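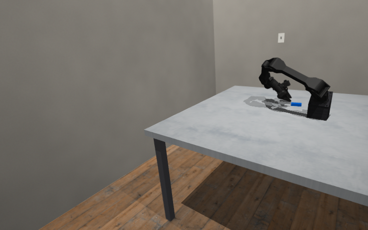 How To Schedule Posts To A Business Page And Keep The Queue In Order

Last updated 23/02/2019

Scheduling lets you write posts in one sitting and have them published at set times. Most social networks now include a basic scheduler for business pages, and a number of separate tools do the same job for several pages at once. The steps that follow use Binar, with notes where the built-in schedulers differ. The menu names are those in the web version. The phone app has the same functions under shorter labels.

You will need publishing rights on the page. A person who can only reply to comments or read the figures will see the calendar but not the Schedule button. If the button is missing, ask whoever controls the page to change your role, then sign out and sign in again. The change does not always take effect in a session that is already open.

Before you start

Check the time zone. This is the most common cause of posts going out at the wrong hour. Binar holds two settings: one for your account and one for each connected page. The page setting wins. Open Settings, then Pages, select the page and look at the line marked Local time. If it does not match the clock where your customers are, change it before you add anything to the queue. Posts already in the queue keep the old time and must be moved by hand.

The clocks go back at the end of October in the UK. Posts set for between one and two in the morning on that date may be published an hour early or late, depending on how the network stores the time. Avoid that hour.

Check the connection as well. Each page is linked to the scheduler by a permission that runs out after a period set by the network, or at once if the person who granted it changes their password. A page with a lapsed permission shows a grey dot beside its name. Select the dot, choose Reconnect and approve the request. Posts that fell due while the dot was grey are moved to Failed and are not sent late.

Step 1: Set your time slots

A slot is a fixed day and time at which the next post in the queue will go out. Slots are optional, but they save you from choosing a time for each post.

Open Queue, then Slots. Select Add slot, pick the days and type the time in 24-hour form. Save. Repeat for each slot.

Begin with a small number. Three slots a week is enough for most shops and trades, and it is easier to add a slot later than to fill one you cannot keep up with. Empty slots are skipped without a warning.

Do not set slots exactly on the hour. A large number of posts from all users are released at that moment and there may be a delay of several minutes. Seven or eight minutes past is fine.

Step 2: Write the post

Select New post. If you manage more than one page, tick the page or pages that should receive it. The tick boxes remember your last choice, so check them each time.

Type the text. The counter below the box shows the number of characters left for the strictest network you have ticked. To give one network a shorter version, select Split – this makes a separate box for each network, and later edits to one box are not copied to the others.

Put the main point in the first 100 characters. Longer posts are folded behind a link on most phones, and the fold comes earlier if the post has line breaks near the top.

Paste any web address on its own line and wait for the preview card to load. Once it has loaded you can delete the address from the text and the card will stay. If the card shows an old title, the network is holding a stored copy of the page. Clear it with the network's own link checker, then remove the address in Binar and paste it again.

To mention another page, type the @ sign and choose from the list. Typing the name without choosing from the list gives plain text. Names with accented letters may not be found if you type the plain letter. A supplier called Çınar, for instance, has to be entered with the Ç and the dotless ı, or picked from your saved mentions.

Step 3: Choose how it goes out

Four options appear under the arrow beside the Schedule button.

Add to queue places the post in the next free slot.
Add to front places it in the first slot and moves all the others back by one.
Set time lets you pick a date and time that need not match a slot.
Save as draft keeps the post without a time. Drafts are never published.

Use Set time for anything tied to a date, such as a sale, an event or a change in opening hours. Use the queue for everything else. A post with a set time is not moved when you reorder the queue, and it does not use up a slot, so you may end up with two posts close together. Look at the calendar view after adding one.

Posts must be set at least ten minutes ahead. The built-in schedulers have a similar minimum, usually longer.

Step 4: Check the calendar

Open Calendar and switch to the month view. Queued posts are shown with a plain border and posts with a set time with a thick one. Select a post to read it in full. Drag it to another day to move it. Dragging a queued post to a day with no slot turns it into a post with a set time, and the slot it came from is filled by the next post in line.

Step 5: Add posts in bulk

If you have a long list of posts, load them from a file. Open Queue, then Import. The file must be a CSV with three columns in this order: text, link, time. Leave the time column blank to use the queue. Write dates as day, month, year, and check that your spreadsheet program has not turned them round when saving.

Each file may hold up to 200 rows. Split a longer list into several files. Commas inside the text are allowed only if the text is in double quotation marks; most spreadsheet programs add these for you. Save as UTF-8 or accented letters and pound signs will be damaged.

After loading, Binar shows a list of the rows it has rejected and the cause. Correct those rows in a new file. Do not load the whole of the first file again, as there is no check for repeats across imports.

Step 6: Set up approval (optional)

Where several people write for the same page, you can hold posts until one person has passed them. Open Settings, then Team, and set each writer to Needs approval. Their posts go to a list marked Waiting. If a post has a set time and is still waiting when that time comes, it is moved to Drafts. The writer is told by email, but the approver is not.

Jolance, the other tool that many small firms use, works the opposite way and publishes a waiting post unless someone stops it. If you move from one to the other, check this setting first.

Pausing the queue

Select Pause at the top of the Queue page to stop everything for one page. Pause all, in Settings, stops every page you manage. Do this when there is bad news locally or when your own firm has a problem that customers are writing in about. A cheerful post about new stock reads badly at such times.

Pausing does not stop posts made with the network's built-in scheduler. Those have to be stopped separately, and for this reason it is better to use one scheduler only.

When you resume, queued posts carry on from the next free slot. Posts with a set time that passed during the pause are listed under Missed, where you can give each a new time or delete it.

If a post fails

Open Failed and read the code beside the post.

Permission lapsed: reconnect the page and use Send again.
Repeated text: the network has refused a post that matches a recent one. Change the wording.
Error 462: the link could not be read. Test it in a private browser window. If it opens there, wait and try again; if it does not, the fault is with the website.
Too many posts: the daily limit for the page has been met. Move the post to the next day.

Send again publishes at once. To put a failed post back in the queue, open it, select Edit and then Add to queue.

Routine checks

Once a week, look for grey dots and for anything under Failed or Missed. Once a month, read through the rest of the queue and remove posts that are out of date. Prices, addresses and staff names are the usual ones. A bakery page in Prullbridge ran an offer for its old premises this way, from a queue that had been filled before the move.

Replies are not handled by the scheduler. Someone still has to read the comments after each post – set slots for times when that person is at work.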